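Basketball numbers, explained for young readers
Sports Questions, part 6

When you read about a basketball game, you find many numbers. Some are easy. If the team of Podano has 80 points and the team of Brultach has 74, then Podano won. But under the score there is a table with small letters and more numbers, and many children jump over it. In this part we will read the table together.

The table has a name. It is called the box score. Every player has one line, and every line tells what this player did in the game.

What is a point?

A normal basket gives two points. Far from the basket there is a curved line on the floor. If you throw from behind this line and the ball goes in, you get three points. A free throw gives one point. You take a free throw after some fouls, when the referee stops the game. You stand alone at the line, and the other players must not disturb your shot.

In the box score, points are written PTS.

What is a rebound?

A player throws and the ball does not go in. It jumps from the ring or from the board. The player who catches it gets a rebound. In the table it is REB. Tall players often have many rebounds, but a short player who watches the ball well can have many too. It helps to guess where the ball will fall before it falls there.

What is an assist?

An assist is a pass which leads directly to a basket. You pass, your friend scores, and you get one assist. It is written AST. If your friend misses, there is no assist, even when your pass was beautiful. I find this a little unfair, but it is the rule.

What does "per game" mean?

Now we need a bit of math. Let us take the best scorer of Podano. In one season she played 33 games and scored 747 points. It is a big number, but it is hard to compare it with a player who had an injury and played only half of the games. So we divide the points by the games.

747 divided by 33 is 22.6, if we keep one number after the dot. We say that she scored 22.6 points per game. This is called an average. Of course she never scored exactly 22.6 points in any game, for there is no basket which gives a part of a point. In one game she had more and in another game she had less. The average puts all the games together and shares the points equally between them, like you share a bag of candy between children.
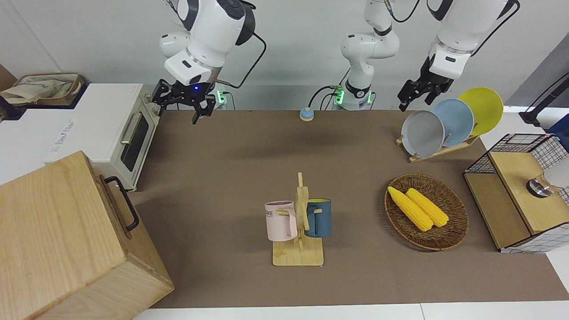
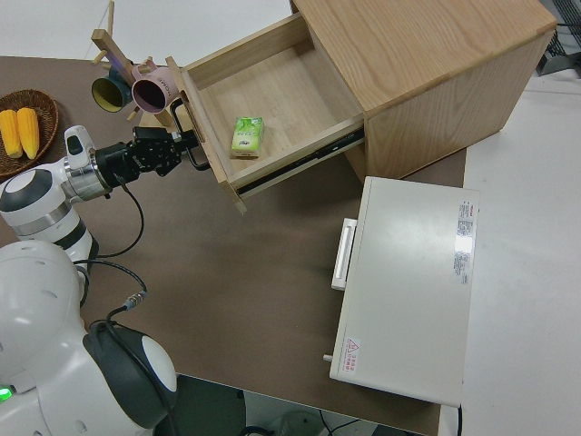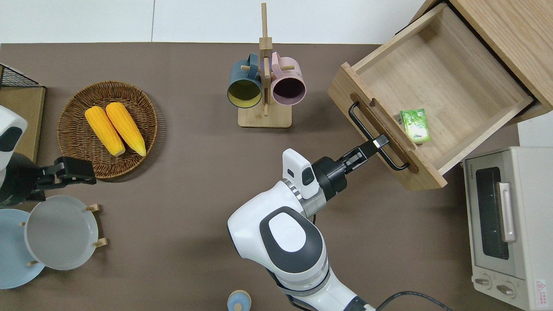
Yufang Jiang wrote to ask if a player with a higher average is always the better player, and added that in her school team the girl with the most points "never passes to anybody, so the rest of us have no chance to make points." It is a very good question, and the answer is no. The average of points tells us only about points. It does not tell how many times the player had to throw, or if she ran back to defend. For this we must look at other columns in the table.

What is a shooting percentage?

Percent means "out of one hundred." Suppose you take ten free throws and eight go in. If you continued in the same way until one hundred, 80 would go in. So your free throw percentage is 80. In the table it is written FT%.

There is also FG%. The letters FG mean "field goal," and this is every basket which is not a free throw. This percentage is usually lower, for a simple reason: during the game there is a defender in front of you with his hands up.

Be careful with small numbers. If a player takes one shot in the whole game and it goes in, he has 100 percent. This looks wonderful, but one shot is not enough to know how well he shoots. Always look at how many shots there were.

What does the box score not show?

It does not show who spoke to a tired teammate, or who stood in the right place so that the other team could not pass. Coaches watch the game again on video for these things.

Try it yourself

Next time you play with friends, ask one person to sit next to the court with paper and a pencil. Write the names on the left and PTS, REB and AST on the top. Make a small line for each thing that happens. The first time you will miss some, because the game is fast. Change the writer after each half, so that everybody can play.

Words to remember

Box score: the table with the numbers of each player
Average: the total divided by the number of games
Rebound: catching the ball after a missed shot
Assist: a pass that leads directly to a basket

In the next part: why do basketball players dribble, and what happens if they forget?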